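Student project: two arms closing a takeout box, left one keeps drifting. Where to start?

Tomasz_K
Asked July 27, 2025

Hi all. Capstone group at Kulkarni, we have two arms on one table and the task is folding the top flaps of a small cardboard box and tucking them. Right arm fine. Left arm gets worse over a session – by run 14 it's pushing the flap sideways insted of down. Re-homed it twice. No change. Demo is in January but the write-up is due way before that. Calibration? Cables? Something dumb?

pincombe_lab
Probably calibration. Update your firmware.

gearbox_jo
I'd look at the cables before touching calibration. If one pulls on the wrist every time the arm lifts, your numbers will be fine at rest and off when it moves. Run it with no box, slow, and watch the slack. Also mark where the box goes with tape, a small shift matters alot with flaps.

Inès Perrin
Did nearly the same project for the Mallivness student round. Agree on cables. We logged 932 attempts before anyone thought to check them – we'd been blaming the script. What helped us:

Re-route with slack at the elbow, then re-home. Same start pose every run, both grippers open, box in the middle. Leave the spare box and scissors at the back by the window, out of reach of the arms.

Our table, same setup in both:
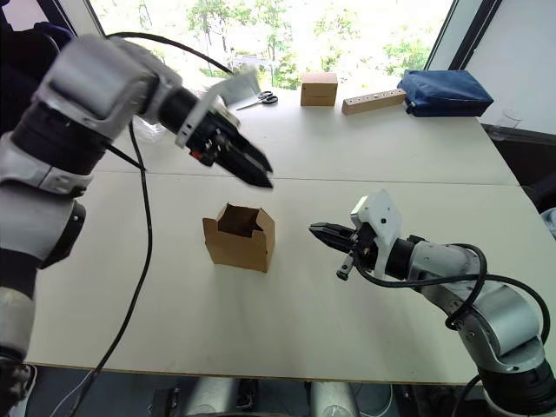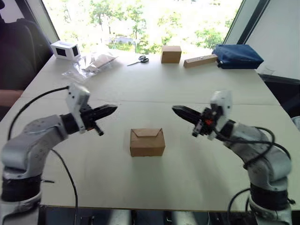
Inès Perrin

If it still drifts after 40 runs, then do calibration. Post your start pose and I'll compare.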